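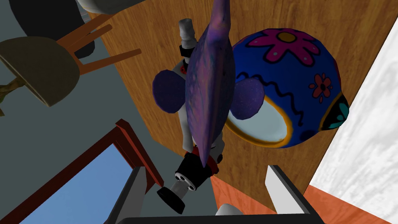 Fig. 1. Tabletop task in simulation, gripper open over the table, with the purple toy and the blue bowl.

Can a Machine Clear the Table Yet?
Student project report, Domenica Zaugg

1. Why I picked this

My family has been promised a robot that tidies up for as long as I can remember. Every year there is another video of one putting cups away, and every year the cups in our kitchen get put away by whoever loses the argument. I wanted to find out how far off the real thing is, so I spent July working with Truda, a simulator our department has on its shared computers, and a control program called Arkano. I did not write Arkano. I wrote the chores, ran them and kept score.

The main chore was the dullest one I could think of: pick a toy up off a wooden table and put it in a bowl. A small child does this without being taught, if there is a snack in it.

2. How I scored it

I was stricter than the Arkano manual. The manual counts a run as good if the toy ends up touching the bowl. I counted it only if the toy was inside the bowl, the bowl was upright, and nothing else on the table had been knocked over. If a person leaned a plate against the sink and tipped over a glass doing it, we would not say they had done the dishes.

I ran the chore 2741 times. By the manual's rule, 991 runs were good. By mine, it was 400. I think most of the excitement about household robots lives in the gap between those two numbers.

3. What went wrong

The common failure was boring. The fingers closed on the wrong part of the toy, or closed on nothing, and the program went on with the rest of its plan as if it had the toy. It would travel to the bowl, open its fingers over it and report that it was finished. I had expected bad aim. I had not expected the program to be so bad at noticing.

Clutter made everything worse. With only a toy and a bowl on the table Arkano looked fairly smart. Add a few more things and it started to bump them, and each bump changed the layout it had planned for.
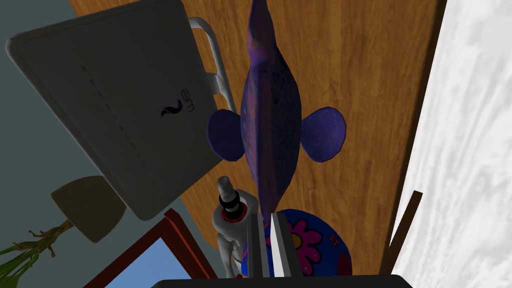 Would a better gripper fix this?
Partly. Softer or wider fingers would drop fewer things, but most of my bad runs came from the program not checking its own work, and new fingers do nothing for that.

4. The shop-floor version

My lab partner, Roman, thought I was being unfair. A home is messy, he said, so try something closer to a factory. We set up a second chore, named Brostutley after the street he lives on, where the same part always starts in the same spot. It did much better, and we had 14 good runs in a row before the first miss.

I still don't find that very convincing. Then I moved the starting spot over by the width of a hand and
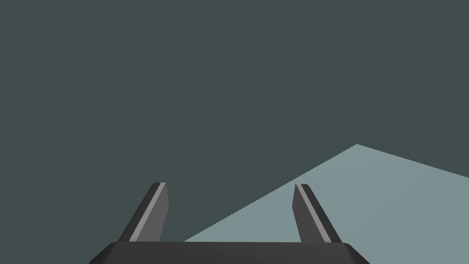
the good streak ended at once. Somebody has to put the part in the right place each time, and that somebody is doing a fair share of the chore.

5. Limits

All of this was simulated. Real tables wobble, real toys are sticky, and real bowls break. I would guess a real arm does worse than mine did, but I have not tested that. I also used one program only, with its default settings, and a person who knew it well could probably get more out of it.

If I had another month I would make Arkano look at its fingers after every grab and see how many of the lost runs come back.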